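Kestano Lab: Gallery
Bin picking by self-supervised grasping, the long way round

Home | People | Papers | Gallery | Find us

This page collects what is left over once a research project has been squeezed into eight pages and a poster. The method is simple enough to explain on a tram. A robot arm tries to pick rubbish out of a metal bin. Each attempt is scored by the system itself, with no person labelling anything, and the scores are used to train the next version of the grasp predictor. Repeat until the predictor is good or the deadline arrives. We leave it to the reader to guess which of the two came first.

The project is called Ridomton, after a typing error in the first funding form that was by then too expensive to correct. It was run by Quang Ông and Zdeňka Sokol, with Dalibor Mikuš on the gripper and Ľubomír Gajdoš on everything that had a cable attached to it. Peter Sokol supplied most of the rubbish.

If you want the numbers, they are in the paper. If you want the short form of the numbers, we recorded 835 grasp attempts in the final test, of which 549 ended with an object held clear of the bin for 2 seconds. The baseline, which picks the highest point it can see and hopes, managed nearly 300 on the same number of attempts. We were rather pleased, and then Zdeňka pointed out that the baseline had been written in an afternoon.

A few notes before the gallery proper, mostly in answer to emails.

Why rubbish?

Most grasping work is done on wooden blocks, plastic fruit and other things that have never disappointed anybody. Sponges squash. Cans that have been trodden on have no top, no bottom and no agreed place to hold them. A soft object lying against a hard one will hide its own edges from the depth sensor and then come up with its neighbour attached. All of this is annoying, and it is also what sorting lines have to deal with, so we thought somebody ought to be annoyed by it in public.

What does the predictor predict?

For a given patch of the depth image it gives a number between zero and one for each of several finger angles. The number is meant to be the chance that closing the gripper there will lift something. In the early weeks the predictor was extremely sure of itself about the corners of the bin, which cannot be lifted. Quang's fix was to let the failures count for more than the successes in training. It worked well, and for a short while it also produced a robot that would not try anything at all. The weighting we settled on is given in the appendix, in a table that took longer to format than to compute.

What was Cotero?

Cotero is the planner. It takes the best grasps from the predictor and throws out the ones that would put the wrist through the wall of the bin. It is cautious by design. A fair share of the missed objects in the final test were ones that Cotero simply declined to go near, usually those that had rolled up against a side wall. We report these as failures, though Ľubomír still argues that good judgement should be scored separately.

Can we have the data?

Yes. The Vieira set holds the depth images, the chosen grasps and the outcomes, including the outcomes we would have preferred to lose. Please read the notes on the outcome labels first. The automatic scoring weighs what is in the gripper, and it has strong opinions about very light objects, namely that they do not exist. Thin flat pieces are therefore marked as missed more often than they were.

What would you do differently?

Dalibor would like thinner fingertips. Zdeňka would like a second viewpoint, as one camera sees very little behind the arm once the arm is in. Quang would like to have started the paper in April, as planned. Peter has no changes to suggest but has offered more rubbish.

The gallery
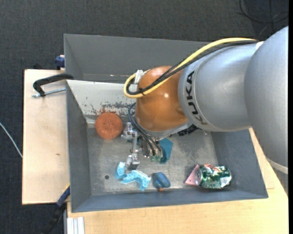
Working the bin: a slender finger of metal, one sponge, one crushed green can and several things in blue that the predictor would like a word with.

Pictures from this page may be used in talks and lectures if you name the lab. If you use them on a slide headed "Open problems", we would rather not know, but you are still welcome to.

Requests for the Vieira set go to Ľubomír, who answers them in the order they arrive. Questions about the gripper go to Dalibor, who answers them with drawings. Questions about the name go nowhere.

Page last changed: Friday, January 10, 2020

Back to top | Papers | People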